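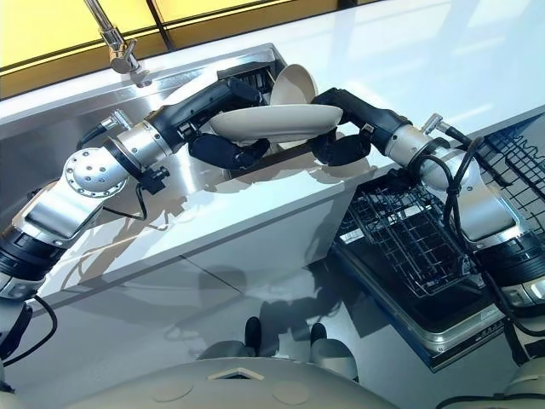

싱크대 위에서 양손으로 접시 잡기

공방 노트 > 주방 > 두 팔 로봇 만들기 > 식기세척기 편

Skidbridge 공방 주방에서 두 팔 로봇에게 설거짓거리 정리를 시키는 작업, 드디어 식기세척기까지 왔습니다! 컵만 옮기던 때에 비하면 접시는 정말 다른 세계예요. 얇고 미끄럽고 넓적하고, 한쪽만 잡으면 손목 쪽으로 힘이 확 몰립니다. 그래도 집에서 비슷한 걸 만드는 분들이 꽤 계신 것 같아서, 저희가 손에 익힌 요령을 생각나는 순서대로 적어 둡니다. 순서는 별 의미 없으니 필요한 데만 골라 보세요.

접시부터 고르기

처음부터 아끼는 그릇으로 하지 마세요. 무늬 없고 테두리가 살짝 올라온 접시가 좋습니다. 테두리에 손가락이 걸리는 느낌이 데이터에도 그대로 나와서 조정하기가 훨씬 편하거든요. 무게는 주방 저울로 재서 마스킹 테이프에 적은 다음 선반에 붙여 둡니다. 저희 연습용 접시 중에서 제일 무거운 게 300g인데, 이걸 기준으로 쥐는 힘을 맞추고 나서 가벼운 그릇으로 내려갔어요. 큰 접시는 양손, 작은 접시는 한 손. 이 구분을 프로그램 맨 앞에 박아 두니까 나머지가 술술 풀렸습니다.

연습할 때는 물을 쓰지 않습니다. 싱크대 바닥에는 얇은 실리콘 매트를 깔아도 되는데, 매트가 울면 건조대가 기우뚱하니까 모서리를 꼭 눌러 주세요. 건조대 자리는 유성펜으로 표시하지 말고 떼기 쉬운 종이테이프로 표시하는 게 나중에 공방 사람들과 사이좋게 지내는 길입니다 (저희는 한 번 혼났어요).

손가락과 그릇 사이
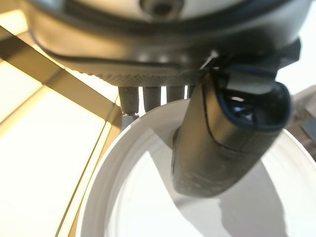

오목한 그릇은 평접시와 진입 각도를 따로 잡아야 합니다. 평접시에 쓰던 동작을 그대로 가져오면 손가락이 그릇 벽을 타고 미끄러지거나 바닥을 콕 찍어 버려요. 저희는 손목을 테두리보다 높이 띄워 둔 채 손가락만 비스듬히 안으로 내립니다. 흰 그릇 안쪽으로 손가락 끝이 들어가 있는데 바닥에는 닿지 않은 상태, 바로 이 자세를 기준점으로 저장해 두면 좋아요. 그릇 안에 드리운 손가락 그림자도 은근히 쓸모가 있습니다. 눈으로 확인할 때 끝과 그림자 사이가 얼마나 벌어졌는지 보면 남은 높이를 짐작할 수 있거든요. 다만 조명 위치가 바뀌면 그림자도 달라지니 참고만 하시고, 높이 값은 꼭 따로 재세요.

손가락 겉면은 자주 닦아 주세요. 먼지가 앉으면 매끈한 도자기에서 바로 티가 납니다. 미지근한 물에 꼭 짠 천이면 충분하고, 세제를 썼다면 한 번 더 닦아야 해요. 알코올은 손가락 재질에 따라 표면이 굳을 수 있으니 안 보이는 구석에 먼저 발라 보시길!

케이블은 넉넉하게, 그런데 너무 넉넉하지 않게

팔을 끝까지 뻗었을 때를 기준으로 길이를 잡고, 접었을 때 늘어지는 고리를 벨크로로 묶습니다. 타이로 꽉 조이면 처음엔 깔끔해 보여도 다음 수정 때 니퍼부터 찾게 돼요. 식기세척기 선반은 살이 촘촘해서 늘어진 선이 걸리기 딱 좋습니다. 동작을 돌리기 전에 전원을 끄고 팔을 손으로 천천히 움직여 보면서 선이 어디를 스치는지 눈으로 따라가 보세요. 지루하지만 제일 확실한 점검이에요. 그리고 비상정지 버튼은 로봇 등 뒤 말고 사람이 서는 쪽에 두세요.

빛 반사 줄이기

흰 상판에 스테인리스 싱크, 거기에 흰 접시까지 있으면 카메라에게는 꽤 가혹한 주방입니다. 싱크대 뒤쪽 노란 패널이 밝을 때는 접시 테두리가 상판에 녹아 버리듯 사라지기도 해요. 저희는 노출을 고정하고 자동 화이트밸런스를 껐습니다. 이것만으로도 인식이 눈에 띄게 차분해졌어요. 그래도 부족하면 접시 뒤에 어두운 색이 오도록 동작 경로를 바꿔 보세요. 검은 건조대가 배경으로 깔리면 흰 테두리가 아주 또렷하게 잡힙니다. 돈 한 푼 안 드는 개선이라 제가 제일 좋아하는 요령이에요!

세척기에 꽂기

문은 끝까지 내리고 선반도 늘 같은 위치까지 뺍니다. 대충 빼 놓으면 꽂는 자리가 통째로 어긋나요. 저희는 레일 옆에 테이프로 선을 그어 놓고 사람이 맞춰 줍니다. 선반까지 로봇이 빼게 하고 싶은 마음은 굴뚝같지만 욕심은 다음 달로 미뤘습니다.

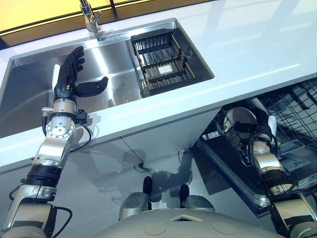

꽂는 동작은 두 단계로 나누는 게 좋았습니다. 먼저 접시를 세워서 살 위까지 가져가고, 잠깐 멈춘 뒤 수직으로 내리는 거예요. 한 번에 비스듬히 밀어 넣으면 멋있어 보이는데 살에 부딪히는 소리가 심장에 안 좋습니다. 놓을 때는 손가락을 활짝 펴지 말고 조금만 벌린 다음 위로 빼세요. 옆 접시를 건드리는 일이 확 줄어요. 쉬는 쪽 팔은 싱크대 위에 대기 자세를 하나 정해 두면 몸통 앞에서 팔끼리 엉키지 않습니다.

기록 남기기

9월부터 동작 기록을 전부 모으고 있는데 지금까지 3,352번, 그중 접시를 쓴 게 1,298번입니다. 파일 이름에 그릇 종류와 선반 위치를 넣어 두면 나중에 찾을 때 눈물이 안 나요. 기록 정리용 스크립트는 Priris라고 이름 붙였고, 공방 공용 컴퓨터 바탕화면에 있습니다. 잘 안 된 기록도 지우지 마세요. 미끄러진 접시 한 장이 손가락 압력을 고치는 데 큰 도움이 됐습니다.

다음 편은 수저통입니다. 숟가락이 서로 포개지는 문제를 아직 못 풀었는데, 좋은 방법을 아시는 분은 댓글 부탁드려요!

댓글

wanimari_팬
노출 고정 얘기 읽고 바로 해 봤는데 저희 집 로봇 팔도 흰 컵을 훨씬 잘 찾네요. 감사합니다!

납땜초보
벨크로는 폭이 어느 정도 되는 걸 쓰시나요? 얇은 건 며칠 쓰면 힘이 없어지더라고요.

글쓴이
손가락 한 마디 폭 정도를 씁니다. 얇은 걸 두 겹 감는 것보다 넓은 거 한 겹이 오래가요.

밤에만작업
수저는 손잡이가 전부 같은 쪽을 보게 사람이 먼저 놓아 주는 것부터 시작하면 어떨까요. 저는 포크로 그렇게 했더니 좀 나았습니다. 숟가락은 저도 포기 상태…

Wanimari 공방 노트 | 문의는 공방 게시판으로 | 글과 사진의 무단 전재를 금합니다 | 맨 위로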